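Search the shop
Enter keyword
Go

Kirkegaard Loose Leaf – Common Questions

How much leaf do I use?
Use 2 grams per cup for black and oolong. Herbal blends are bulkier, so weigh them. 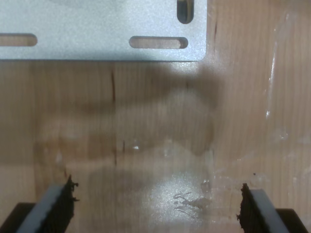

Loose tea should be kept away from light, heat and strong smells. A closed tin in a cupboard is enough. A tin with a matte, silver-gray finish like the metal plate in the photo works as well as a painted one – the lid seal matters more. Do not refrigerate.

Can I steep the leaves twice?
Oolong, yes. Add a minute to the second steep. Black tea and the Jededstead herbal blend give a thin second cup.

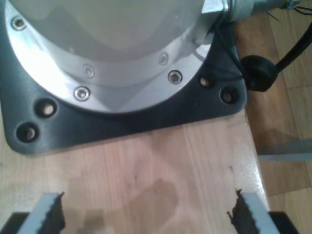 Ramero wrote in to ask whether the mint in the Jededstead blend is peppermint or spearmint, and said the second cup tasted mostly of licorice. It is spearmint. Licorice root releases slowly, so the second cup is sweeter.

What sizes do you sell?
Pouches of 14 grams (sample) and 500 grams.
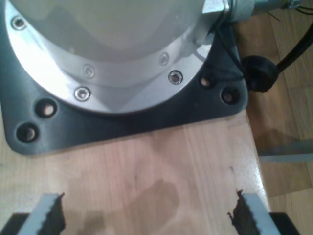 The sample pouch makes seven cups at the standard dose. It does not reseal, so move the leaf to a tin once opened.

Is there caffeine in the herbal blends?
No, with one exception – the Bisto blend contains yerba mate. 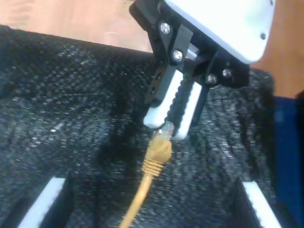 Steep Bisto below boiling. Boiling water makes the mate bitter.

653 shares
2 comments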